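Remigiusz Głowacki
Budget thread for our home-help robot pilot. I write it down so next year I do not repeat my mistakes. 1/6

We asked for offers in February. Hurndale was cheaper for the arm, Novura included the service contract. I compared only the price of the arm. This was my first mistake. 2/6

Small parts are the line I forgot completely. Spare finger pads, cables, mounting plates: 471 euros, and I had planned zero. 3/6 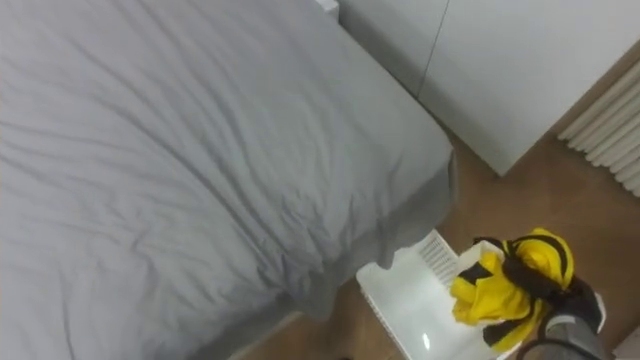
The second gripper is the purchase I still defend in every meeting. Finance asks why one is not enough. My answer is laundry: a crumpled garment over the rim of a basket needs a different grip than a cup, and changing fingers takes us 11 minutes each time. The second one costs 3,043 euros with the adapter. 4/6

Delivery was 57 days. Please put this in your plan before you promise a start date to anybody. 5/6

Still open: lease or buy the mobile base. Ostrowski offers both. If you have leased one, I would like to read how the return went. 6/6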